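Trukby open day: what I saw at the gripper table
Forum: Hobby automation > Events and visits

pellworm_k
Posted May 1, 2026
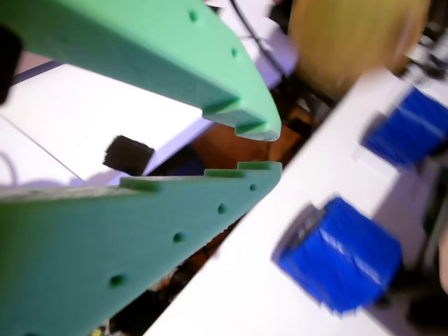
I was at the Trukby open day with my nephew and I want to write down my impressions while they are fresh. There were many halls, but we spent most of the time at the small parts demonstration from the Kamath group. The guide explained that their handling of soft parts was the weak point for a long time, and that the new fingers are the answer to it. They are light green, thick and flat, with round holes along the wide side and small rectangular tabs on the inner edge, and in my picture you see one little dark cube between them. The guide said that the tabs should hold a soft piece without pressing it flat. I found this more interesting than the big welding cell, where all the visitors were standing.

My question to the forum: is it worth copying this tab shape for a small gripper at home? I have a printer and much patience.

dovetail_62
Went in the morning. Nice fingers, but I timed the demo and it was slow. A cheap suction cup does 900 picks in an hour on my bench and never complains.

pellworm_k
A suction cup on a spongy cube? I tried this last July with packing foam and the air goes directly through it. Maybe you have a stronger pump than me.

dovetail_62
OK, not on foam. But how many people here need to pick foam?

marrowfat
I do. I sort sponge inserts for a small shop in Clelside and suction was a disaster. Tabs help, but be careful with the spacing. If it is too wide, the part tips over between two tabs. My first set did that with every second piece.

pellworm_k
Thank you, this is useful. Which spacing did you choose in the end?

marrowfat
6 mm from tab to tab, for inserts a little bigger than a sugar cube. I print them in the soft filament, slow speed, and glue them to a harder plate.

quillback
I disagree a bit about the printing. The guide told our group that their fingers lasted 2,000 cycles before the tabs got round, and they were not happy with this number. Mine at home are cast in silicone from a Dodier kit and the counter stands at 3,626 today with no visible wear. Casting is messy, but you do it one time.

dovetail_62
Silicone collects every bit of dust in the room. You will wash them each evening.

quillback
Once a week, with dish soap.

pellworm_k
I will print first, as I already have the filament, and cast later if the tabs wear down. One more thing I forgot to ask at the table: does somebody know what the round holes are for? My nephew says less weight, I think they are for screws.

marrowfat
I asked the same. The man at the table said mounting, for different pads, but he was not sure himself. I would add them anyway, you can always fix something to a hole.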